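下地紙の寸法はなぜ動くのか　製図用紙の調湿と保管をめぐって

紙の伸び縮みは、図面を手で引く人間にとって古くからの厄介ごとである。

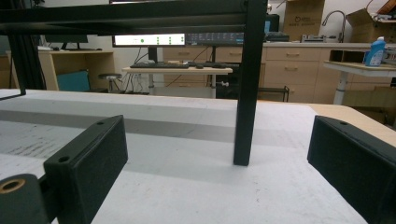

CADが標準になった現在でも、型紙、原寸図、木工の墨出し用の下図など、紙の上の寸法をそのまま現物に移す仕事は残っている。紙が動けば、線も動く。製図用紙と複写用紙の裁断・保管を請け負うFundavoの技術担当者に、紙の寸法変化の仕組みと、現場で取れる対策について聞いた。同社は原紙を抄造せず、仕入れた原紙を調湿し、裁断し、包装して出荷する。担当者は入社以来、調湿室の運用と出荷検査を受け持っている。

最初に尋ねたのは、紙はどの程度動くのかという点である。

「縦目と横目で違います。抄紙機の流れ方向を縦、それに直交する方向を横と呼びますが、繊維は縦方向に並ぶ傾向がある。繊維は水を吸うと太さの方向に膨らみ、長さの方向にはあまり伸びません。したがって紙としては横方向のほうが大きく動きます。比率は紙種によりますが、横が縦の数倍と考えておけば設計上は困りません」

数値を一つに決めて答えることはできないという。坪量、叩解の程度、填料の量、乾燥時の張力で変わるためである。とくに乾燥時の張力の影響は見落とされやすい。張力をかけたまま乾かした紙は、その方向の伸縮が小さくなる。逆に、自由に縮ませながら乾かした紙は、後で湿度が変わったときによく動く。

「同じ銘柄でも、巻きの端と中央で差が出ることがあります。端のほうは乾燥中に拘束が弱いので、横方向の縮みが大きい。結果として、使う段階での動きも大きくなる。当社が耳を広めに落としているのはそのためです。客先からは歩留まりが悪いと言われますが、ここは譲っていません」

同社が長く扱っている製図用紙に、Jonierという銘柄がある。綿繊維を配合した厚手の紙で、鉛筆の乗りと消しゴムへの耐性を優先した配合になっている。寸法安定性だけを見れば、合成樹脂フィルムに及ばない。それでも注文が続いている理由を聞いた。

「フィルムは湿度ではほとんど動きませんが、温度では動きます。それと、硬い鉛筆で引いたときの感触が違う。表面をマット加工したフィルムは芯の減りが早く、長い線の途中で太さが変わりやすい。原寸図では線の太さの中心を読むので、途中で変わると読みがずれます。紙の動きと線の太さのどちらが誤差として大きいかは、図の大きさで決まります。小さい図なら、紙で問題になることは少ないです」

では大きい図ではどうか。担当者は調湿記録の綴りを開き、過去の試験の一つを示した。幅478ミリに裁断したJonierの試験片を、乾燥側の条件に置いてから湿潤側の条件へ移し、横方向の長さを測ったものである。試験片は28枚で、同じ巻きの異なる位置から採取している。

「見ていただきたいのは平均値よりもばらつきです。平均が分かれば縮尺で補正できます。ばらつきは補正できない。この試験では巻きの中央寄りから採ったものはよく揃っていて、端の数枚が外れています。原寸図を二枚に分けて描いて継ぐ場合、片方が中央の紙で片方が端の紙だと、朝は合っていた線が夕方に合わないということが起こります」

対策は単純で、継いで使う紙は同じ包みから取り、目の方向を揃える。同社の包みは裁断順に重ねてあるため、上から続けて取れば隣り合った位置の紙になる。途中から抜き取ると、この順序が失われる。

目の方向の見分け方についても聞いた。包装には流れ方向が矢印で記されているが、包みから出した後では分からなくなる。

「端材があれば、細長い短冊を二方向から切り出して重ね、一端を持って垂らします。よく垂れるほうが横目です。手で軽く曲げて抵抗を比べる方法もありますが、厚手の紙では慣れないと判断を誤ります。水で片面を湿らせると、目と平行な軸で丸まりますから、これが一番はっきりする。ただし湿らせた紙は製図には戻せません」

水で湿らせた紙が元に戻らない理由は、ヒステリシスと残留応力にある。紙の含水量は、同じ相対湿度であっても、乾いた側から近づいた場合と湿った側から近づいた場合とで異なる。吸湿の経路と放湿の経路が一致しないためで、寸法もそれに従って異なる値に落ち着く。加えて、製造時に紙の中に閉じ込められた応力が高湿度で緩み、初回の吸湿と放湿で不可逆の収縮が生じることがある。

「当社の調湿は、必ず乾いた側から標準状態に近づけています。湿った側から近づけると、含水量が高めで止まる。客先の部屋が標準状態より乾いていれば、届いてから縮むことになります。標準状態は23度、50パーセントですが、実際の作業場がその条件であることはまずありません。冬の暖房時は大幅に下回りますし、梅雨時は上回る。ですから紙を標準状態に合わせて出荷するのは出発点を揃えるためで、客先では改めて慣らしてもらう必要があります」

慣らしの時間についての問い合わせは多いという。包みのまま作業場に置いても、防湿包装が効いているので紙はほとんど変化しない。包みを開け、紙の間に空気を通す必要がある。積んだままでは縁だけが先に湿気を吸い、縁が波打つ。中央が先に乾いた環境に触れることはないので、乾燥した部屋では反対に縁が締まり、中央が浮く。どちらも、含水量が面内で不均一になった結果である。

同社では社内の試験用に、一枚ずつ棚に広げて19時間置くことを手順に定めている。夕方に広げて翌日の午後から使うという運用に合わせた時間で、Jonierの厚さであれば平衡に達するには十分だという。薄い紙ならはるかに短くてよい。

「質問を受けたときは、棚がなければ吊るしてくださいと答えています。クリップは横目が上下になるように留めると跡が伸びに影響しにくい、という説もありますが、当社で試した範囲では差は出ていません。それより、窓際や空調の吹き出し口を避けるほうが効きます。紙が感じているのは部屋の平均湿度でなく、紙のすぐ近くの空気の湿度です」

作業台の材質についても話が及んだ。紙を台に直接置く場合、下面は台に接し、上面は空気に接する。湿度の変化に上面だけが先に反応し、紙が反る。木の天板は吸放湿をするため反りをいくらか緩和するが、天板自体も動く。塗装や樹脂で覆われた天板は水分を通さないので、紙は片面だけで湿気をやりとりする。

「下に捨て紙を一枚敷くのは有効です。捨て紙は同じ種類でなくてかまいませんが、薄すぎると意味がありません。それと、捨て紙に筆圧の跡が残っていると上の紙の線に拾われるので、溝が目立ってきたら替える。鉛筆の粉が下から写るという苦情もありますが、これは捨て紙の裏表を入れ替えて使っている場合がほとんどです」

紙を台に固定する方法では、四隅をテープで留めるのが一般的である。担当者は、固定した紙の伸縮について注意を促す。固定されていても、吸湿すれば紙は伸びようとする。逃げ場がなければ中央が浮く。乾けば逆に張り、場合によってはテープが滑る。滑ったテープは再び湿ったときに元の位置には戻らない。水張りは、この張りを積極的に利用したものといえるが、製図では剥がした後の収縮が問題になるので薦めていない。

「二辺だけを留める、という方法を使っている客先があります。上辺と左辺を留めて、右と下は文鎮で軽く押さえる。伸びは右下へ逃げますから、基準を左上に取っていれば読みが安定します。ただ、T定規を使う人には文鎮が邪魔になります。平行定規なら、文鎮を置く位置を決めておけば当たりません」

測る側の道具も誤差の原因になる。同社の検査室ではStüberの鋼製直尺を基準に使っている。鋼は湿度で動かないが、温度で伸びる。紙の湿度による動きに比べれば小さいものの、直尺を日の当たる場所に置いてから使えば、無視できない差になることがある。

「検査室では直尺と紙を同じ台の上に置いて、温度が揃ってから測ります。竹尺や樹脂の定規は、出荷検査には使いません。客先で使うのは自由ですが、図を描いた定規と、図から寸法を写し取る定規は同じものにしてくださいと伝えています。定規の目盛りが多少ずれていても、両方に同じものを使えば打ち消されます」

保管については、平置きか巻きかという選択がある。平置きは場所を取るが、巻き癖がつかない。巻いて保管した紙は、芯の径が小さいほど癖が強く残る。同社では外径188ミリの紙管を使い、これより細い管での長期保管は保証の対象から外している。巻く方向は横目を管の軸と直交させず、縦目を軸と平行にする。紙は目と平行な軸で曲がりやすく、この向きであれば繊維に無理がかからない。

「巻く向きが逆の包みを見かけることがあります。長尺の紙はロールから出すので、どうしても流れ方向に巻くことになる。それは仕方がありません。裁断した後のものまで同じ向きに巻く必要はないのですが、習慣でそうしているところが多い。広げたときに四隅が持ち上がるという相談は、巻き直してもらうだけで減りました」

描き終えた図面の保管では、参照する頻度が判断の基準になる。頻繁に出し入れするものは引き出しに平置きし、年に一度も見ないものは巻いてよい。原寸図として再利用する可能性があるなら、図の隅に基準線を縦横に一本ずつ引き、描いた時点での長さを書き込んでおく。再利用するときに基準線を測れば、紙がどれだけ動いたかが方向別に分かる。

この基準線の方法は、客先の一つであるBamiltonの木型部門から教わったものだという。同部門では図面の余白に、基準線の長さとともに描いた日の室内の湿度を記入している。湿度計の読みには機種による差が大きいため、担当者は湿度の値をあまり当てにせず、線の長さのほうを重視している。

「湿度計は校正しないとすぐずれます。百分率で5くらい違うものが平気で並んでいる。長さなら、同じ直尺で測れば再現します。紙そのものを湿度計と見なしたほうが、目的に対しては正確です。縦と横の変化を別々に見て、比がいつもと大きく違えば、測り方か、紙の目の取り違えを疑います」

9月には、出荷検査の項目を一部改める予定があるという。これまで巻きごとに中央一か所で行っていた横方向の伸縮試験を、両端を加えた三か所とし、結果を包みの添付票に記載する。端と中央の差が社内基準を超えた巻きは、製図用から外して一般用に回す。

価格への影響を尋ねると、試験片の採取で裁断の段取りが一つ増えるため、小口の注文では納期が延びる可能性があるとの答えだった。価格は据え置く。添付票の様式は現在調整中で、方向別の数値を記すか、等級だけを記すかが決まっていない。

「数値を書くと、それを保証値だと受け取る客先が出ます。等級だけだと、補正に使えない。私は数値を書くべきだと考えていますが、試験条件を併記しないと誤用されるので、票が今の倍の大きさになります。包装のラベルに収まるかどうかを、印刷の担当と詰めているところです」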